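Search this book
Search
Go

Chapter 5
Why We Forget Our Dreams (and How to Catch Them)

By Zeeshan Sial
January 31, 2025

Ask a room full of people whether they dreamed last night and you'll hear a lot of flat noes. Wake those same people in the middle of a vivid sleep and many of them will tell you about trains, lost shoes, an aunt who has become a bird! I have loved this gap between dreaming and remembering ever since I was a student, and it is the subject of this chapter.

Chapter 4 dealt with the stages of sleep. You'll need one thing from it: the most story-like dreams tend to come in REM sleep, and REM periods grow longer towards morning. So the dream you have just before the alarm is often the longest of the night, and it's also the one you have the best chance of keeping.

A chance is all it is, though. Memory seems to work differently when we sleep. Some of the brain chemicals that help us store the events of the day run very low in REM, and a dream that isn't picked up quickly on waking can be gone before you've found your slippers. Most of us know the feeling (you open your mouth to tell somebody and there's only a mood left, and perhaps a staircase). 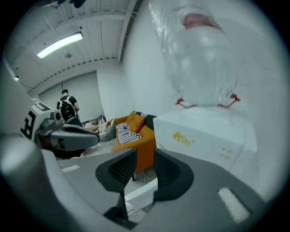
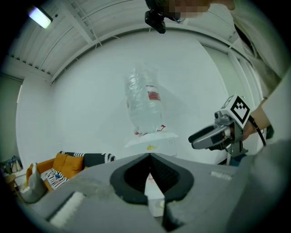 Fig. 5.1. Black gripping surfaces on a grey hand-held tool, in both views.

People differ enormously in how much they recall. Those who wake often in the night usually remember more, and so do those who simply care about their dreams. That second point delights me. Interest alone can change what you bring back, and a notebook by the bed is a wonderfully cheap piece of research equipment.

The Groststead diary, which we'll read in section 2, is a lovely case. Chepkoech Mrema kept it through one January, writing before she spoke to anyone, and her first entries are a line or less. "Griltgate again, and rain." By the end of the month she was filling pages, with whole conversations and the colour of the curtains. Was she dreaming more, or just catching more? Keep that question in your head as you read, as it will come back in Chapter 6.

Before you go on, try this. Tonight, put a pen where you can reach it lying down. When you wake, keep still, keep your eyes shut and wait for whatever is there. Write it in any order, even if it's one word.

Comments (3)

Hashmi
Tried the lying still thing and got a whole swimming pool full of teachers. Brilliant.

nightowl_p
Does a nap count? I only ever remember dreams from naps.

Clomadari
Naps count for me! Mine are stranger than the night ones. Section 2 link isn't working on my phone by the way.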